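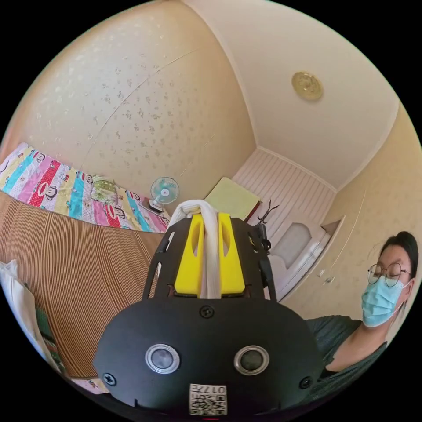 Begoñe Barrios wanted to know when the robot would be arriving. It had been a fair thing to wonder, given that the invitation said "robot demonstration" in large type, and she asked it again over coffee. The robot arm is at Junau and stays there until the software is ready. What visitors get at Gorport is the step before that: people folding things with hand-held grippers, so that an arm can later learn from the recordings.

Progress since the last report, then. The first stage called for 1000 recorded folds and we have delivered over 1000, which I mention early so it doesn't get lost among the complaints. Another 300 were thrown out at checking, mostly for bad timing between the left and right grippers. They are not in the total.

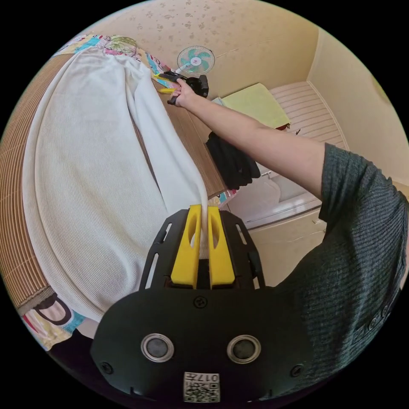 The visit itself took up most of a December afternoon. We had planned a talk, a demonstration and a turn for every guest, in that order. The talk was abandoned at the second slide when people started asking to have a go. Picking up one layer of knit fabric and not the one under it proved humbling for several guests who had described the task as simple – I have kept their feedback forms.
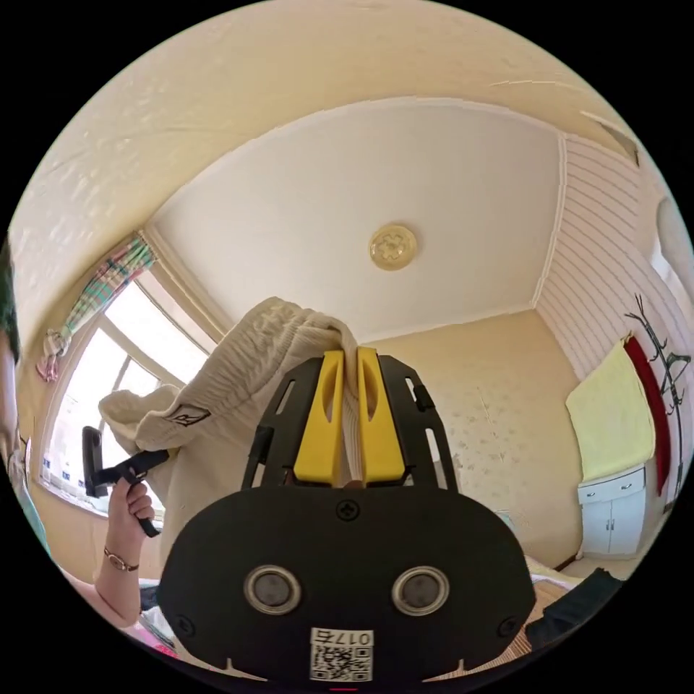 Why does Pullow use knits when flat cotton would be easier?
Knits stretch and curl at the edges, and the Berchtold grant asks for cloth that behaves the way it does in ordinary homes.

Spending for the period was $3,730, all of it inside the approved lines. The printer has been repaired again and I would rather not discuss the printer.

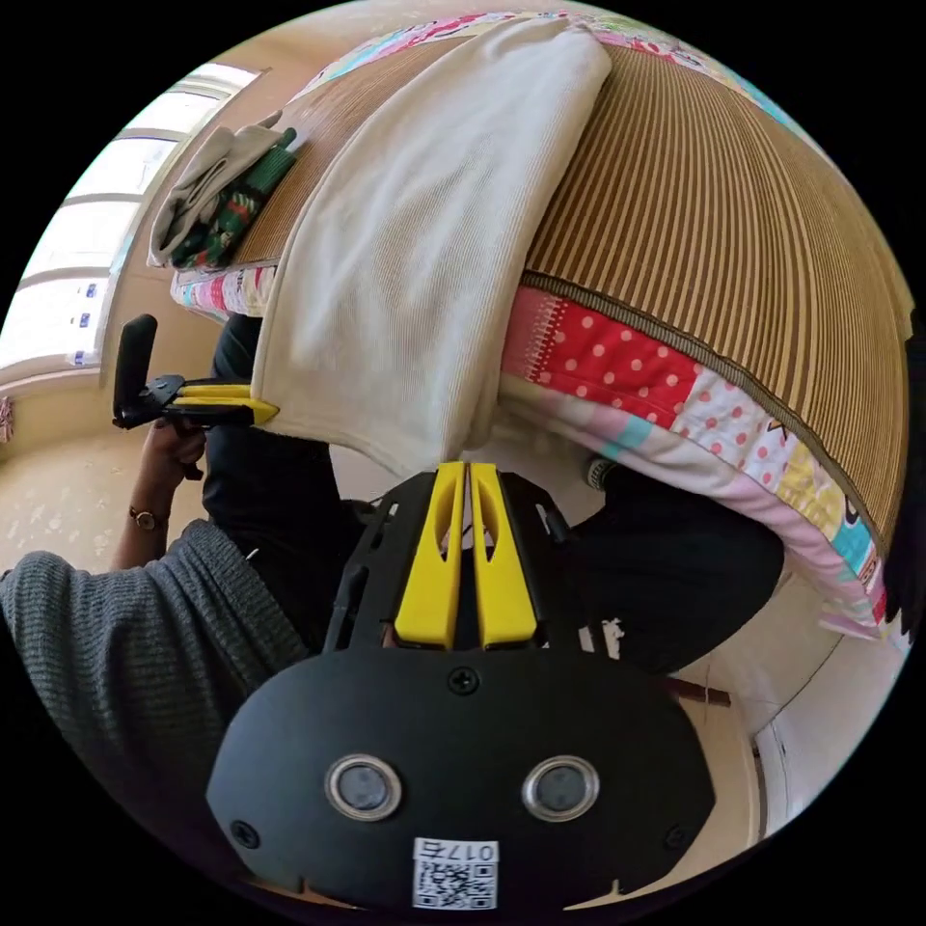 Cloth handling with two hand-held grippers, Pullow visit, Gorport.

Two items remain open. Junau still owes us a date for the first trial on the arm, and has now promised one by email, twice. We also need your approval to move the unspent travel money into storage drives before the second stage starts. Begoñe Barrios has asked to be invited back when there is a robot.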